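How to clean woven placemats and baskets
Posted Sunday, December 24, 2023 by Upadhyay

Woven table things look nice, but they collect crumbs between the rows. Many people put them in the sink and leave them there. Please don't do this, the fibers can swell and lose their shape. My way is slower but gentle.

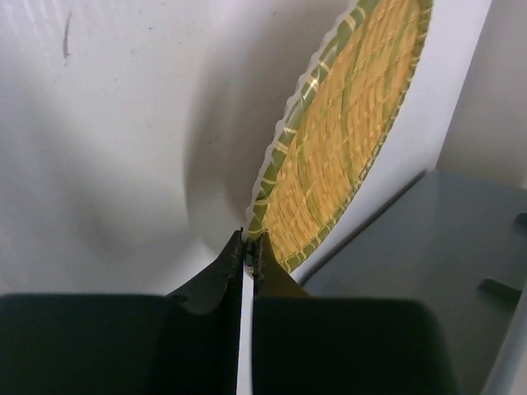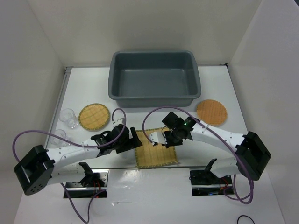

You need a tub, a soft brush, mild soap, an old towel and 500 ml of lukewarm water.

1. Shake every piece outside, then brush it dry. Follow the direction of the weave. On a coiled piece this means in circles, from the center to the rim.

2. Put the water in the tub with 2 drops of soap. I use the one from Flirkwood, but any soap without color is good.

3. Dip a cloth, squeeze it very well and wipe one side. Colored stitching can bleed – test a small place on the back first.

4. Wipe again with clean water and press with the towel. Do not rub the corners of square mats, there the threads come loose most easily.

5. Lay everything flat in the shade for nearly seven hours. Turn it over one time. Round mats like to curl, so you can put a heavy book on them when they are almost dry.

If a corner is already frayed, cut only the long threads and close the edge with a few stitches in a similar color.

Store the mats flat – never rolled – and with the biggest one at the bottom.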